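Section 4: Setting Up Your Penarar Countertop Water Filter

Welcome back! If you have come straight from Section 3, your filter cartridge has had its soak and you are ready for the part most people look forward to, which is getting water out of the thing. Set aside a good half hour the first time (you'll be much quicker when you change the cartridge later on), and keep an old towel close by.

Choosing a spot

The Penarar likes to live within reach of the kitchen faucet, on a flat surface that can take a little weight. The supply hose is 56 inches long, and that is plenty for most kitchens, but please don't stretch it tight across the sink. A hose with a gentle curve in it will last for years, and a hose under strain tends to work its way loose at the diverter end, usually while you are at work.

Stone, tile, laminate and sealed wood are all fine. Wipe the counter down and let it dry before you set the base on it, so the rubber feet can grip. If your counter slopes toward the sink, as plenty of older ones do, turn the unit so the spout faces downhill. 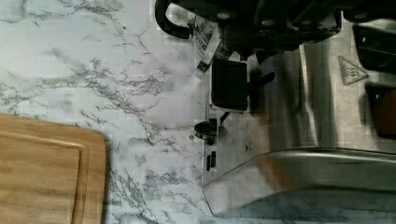
Keep the unit at least a hand's width from the stove and out of strong afternoon sun. Warm water sitting in the housing won't harm the cartridge, but it does taste flat, and we'd like your first glass to be a good one!

Attaching the diverter

1. Unscrew the aerator from the tip of your faucet, turning it by hand. If it's stubborn, wrap it in a cloth and use pliers, gently.

2. Look inside for the old rubber washer and take it out. These love to hide up in the threads.

3. Try the diverter on the faucet. If it doesn't fit, go through the adapters in the small bag until one does.

4. Seat the new washer and screw the diverter on until it is snug.

5. Push the supply hose onto the diverter until you feel it click, then give it a light tug.

CAUTION: Hand-tighten only. The collar is plastic, and a wrench will crack it.

Flushing the cartridge

6. Open the cold tap slowly, about a quarter of the way, and pull the diverter knob.

7. Let the water run for ten minutes. Gray water at the start is fine carbon dust and is harmless, though we'd pour it on the houseplants before we'd drink it.

8. Close the tap, wait a minute, and run a finger around each joint to check for drips.

CAUTION: Never run hot water through the filter. It damages the cartridge for good.

NOTE: Each cartridge is rated for 584 gallons. Write the date you installed it on the sticker under the base, and see Section 6 when the flow starts to slow down.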